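4 Fitting and first use of the Filetwood 280 worktop dehydrator

4.1 Before you start

Read this section through before you connect the appliance to the mains. The Filetwood 280 is supplied with the base unit, four drying trays, one lid and one drip sheet. The mesh inserts made by Pralla are sold separately and are needed only for herbs and other small items that would fall through the tray slots.

Choose a level, heat-resistant surface. Leave a gap of at least 300 mm between the air outlet and the nearest wall or cupboard. Do not stand the base unit on a cloth or a folded towel, as this blocks the intake on the underside.

CAUTION: The base unit must not be immersed in water. Disconnect it from the mains before cleaning.

4.2 Assembling the trays

1. Place the base unit on the worktop with the control dial facing you.
2. Lay the drip sheet over the base with the raised edge upwards.
3. Fit the first tray so that its two lugs drop into the slots at the rear of the base.
4. Stack the remaining trays in the same way. Each tray should sit flat without being forced.
5. Fit the lid and turn the vent ring to the half-open position.

Note: The trays are interchangeable. If one rocks when stacked, lift it off, turn it end to end and refit it.

4.3 Running in

The heating element carries a thin film of protective oil from manufacture. Run the appliance empty before the first load of food.

1. Turn the dial to 67 °C.
2. Set the timer to one hour and press Start. The amber lamp comes on.
3. Open a window. A slight smell is normal during this first run.
4. When the timer sounds, switch off at the mains and allow the appliance to cool.
5. Wash the trays and lid in warm soapy water, rinse and dry.

If the smell is still present after a second run, contact Haworth Spares and Service.

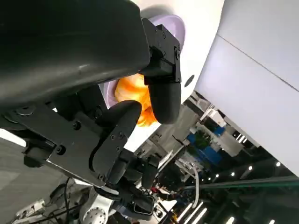

4.4 Loading

Cut all pieces in a load to the same thickness. Mixed thicknesses dry at different rates and the thinner pieces become brittle before the others are ready.

1. Pat the slices with kitchen paper to remove surface moisture.
2. Arrange them in a single layer. Pieces must not overlap or cover the central air column.
3. Put the wettest food on the lowest tray.
4. Swap the top and bottom trays halfway through the drying time.

CAUTION: Do not load meat or fish without first reading section 6.

4.5 Vent ring settings

Fully open: first hour of any load with a high water content.
Half open: general use.
Closed: final stage only, for leathers and purées.

On models sold with the Pledinetti lid, the ring turns in the opposite direction. Follow the arrow moulded into the lid.

4.6 After each use

Allow the trays to cool before unstacking them. Wipe the base with a damp cloth and check that the intake grille is clear. Store the trays on the base with the lid fitted and the vent ring fully open.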